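Notebook, mail and parcel screening bench, Kallthorpe
August 8, 2021

Continuing the visitor parcel work for the prison. Eyerusalem Kahsay was on the intake side, I was on the bench. The question is still whether officers at the gate can check cooked food and dry goods without opening every container, and how long that adds to the line.

Intake

Finished logging the parcels held over from Prostlow. The total is 372 items. Exactly half, 186, are food or have food in them. The rest is clothing, soap, books and letters. Eyerusalem relabeled the ones where the tape had come off. The old numbers were in pencil and some had rubbed away, so I matched those by weight against the gate sheet. All matched except 2, and I put both on the bottom shelf with a blank tag.

The gate sheet needs a column for who signed the item over. At the moment it has the visitor's name and the prisoner's name and nothing for the officer. If something is found later, there is no way to tell who handled it first. Brought this up in spring as well. Will draft the new sheet and send it to Derese.

Scanner

Ran the Laron unit on 25 of the food parcels. Default setting first, then the lower one. Soups and stews are still the hard ones. A small packet in a thick stew shows if it is near the wall of the container and mostly doesn't if it is in the middle. Turning the container a quarter and scanning again helps. Bread and whole vegetables are easier, and a cut that has been closed up shows as a line on the lower setting.

Belt stuck once, cleared it, no damage. The left roller is worn and should be replaced before the next full run.

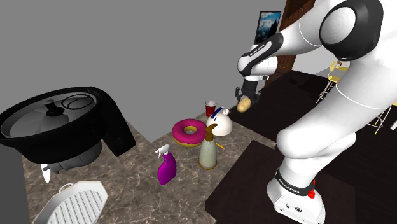

Gate procedure, draft

Wrote down the order as we would want the officers to do it:

1. Visitor puts the parcel on the counter and stays with it.
2. Officer weighs it and writes the weight on the sheet.
3. Scan, quarter turn, scan again.
4. Anything unclear goes to the side table and is opened in front of the visitor.
5. If something is found, second officer is called before it is touched again. Bag, seal, both sign.

Eyerusalem thinks step 4 will be skipped on busy mornings if there is only one officer on the counter. I agree. Two on the counter should be written in as a minimum. She also asked what happens to the food when a parcel is refused and the visitor has already gone home. I don't have an answer. Current practice seems to differ by shift.

To do

Roller for the belt
New gate sheet to Derese
Ask Prostlow about the two untagged items
Repeat the stew scans with colder containers, same packet sizes
Training half day for gate staff, September, date not set

Bench wiped down, keys back in the cabinet. Scans are in the shared folder under the parcel numbers. The lower setting files have an L at the end.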